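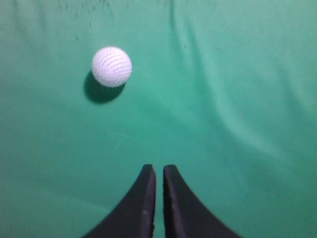

Keeping White Yarn Balls White (and Other Things I've Learned About Crochet Toys)

If you have ever pulled a crocheted toy ball out from under the couch and found it wearing a gray sweater of dust and dog hair, welcome, you are in good company at our house. We've had handmade balls around here for years, first for the baby, then for the cat, and now mostly for tossing up and down the hallway on days when it's too cold to go out. They are quiet, they don't break lamps, and they hold up much better than you'd think if you give them a little care now and then.

White ones are the fussiest, of course. I keep making them anyway, because they look so cheerful and because I always seem to have white cotton left over from dishcloths!

Before you wash

Find out what's inside if you can. Polyester stuffing washes beautifully. Wool stuffing will felt into a hard little lump in warm water (I have one of these, it lives in the button drawer). Old toys from a yard sale may be packed with cut-up stockings or fabric scraps, and those take forever to dry, so I only ever spot clean them. If there's a rattle or a bell in the middle, spot clean that one too.

Go over the whole ball with a strip of wide tape wrapped around your hand, sticky side out. The rows in crochet are little gutters, and lint loves to lie down in them. Follow the direction of the rows and you'll get twice as much off. A dry, soft toothbrush gets out whatever the tape leaves behind. Check for loose ends while you're at it and tuck them back in with a blunt yarn needle, because a loop that's just barely peeking out before a wash can be a long, sad tail afterward.

Washing

For cotton or acrylic yarn with polyester stuffing, fill the sink with lukewarm water and a small squirt of plain dish soap. Push the ball under and squeeze it gently, the way you would a sponge, and then let it sit for 30 minutes. Squeeze again and you'll probably see the water go cloudy, which I find very satisfying. Rinse until the water runs clear. Soap left in the stuffing makes the ball feel sticky and it will pick up dirt faster than before, so go one more rinse than you think you need.

For stubborn marks, I make a paste of baking soda and water, dab it on, leave it while I do something else, and rub it out with the toothbrush. Please skip the chlorine bleach. It's hard on cotton over time and can leave some yarns yellow, and then there's no going back.

Getting it dry all the way through

Press the ball between two thick towels and lean on it with your full weight. Roll it to a fresh spot and do it again. Then roll it around between your palms to bring back the round shape, just like you're making a meatball, and set it on a wire rack with air moving underneath. Turn it whenever you walk past. A tennis-sized ball usually wants a full day and night at our place, and longer in November when the windows stay shut. If it still feels cool in your hand, there's water in the middle, so give it more time.

Fixing a flat one

A ball that has been sat on can often be coaxed back. Work a knitting needle carefully between the stitches and tease the stuffing toward the flat side, a bit at a time. If it's really gone limp, open the closing round, add small pinches of fresh stuffing (big wads make lumps), and sew it shut again with matching yarn.

A good place to work

I do all my mending on a plain green cloth spread over the table. White yarn shows up against it so nicely that I can follow every row, and a ball stays put on fabric much better than on a bare tabletop. You don't need to iron it, a few ripples never hurt anybody and they're even handy for keeping a needle from wandering off. An old curtain or tablecloth would do just as well. When I'm finished I gather up the corners, carry the whole thing to the back door, and shake out all the snips.

Putting them away

Store clean balls in a cotton bag or a pillowcase with the top folded over. Plastic is fine for a trip in the car, but I wouldn't use it for months at a time. Keep the white ones apart from anything red or navy until you're sure the dark yarn doesn't bleed. And don't put the heavy toys on top, or you'll be back at the flat-ball section before you know it.

If you have a better trick for getting grass stains out of white cotton, do leave it in the comments. I've tried the baking soda and I've tried lemon juice in the sun, and there's still one faint green smudge I can't get rid of.

Posted 2024-12-29 in Laundry and Mending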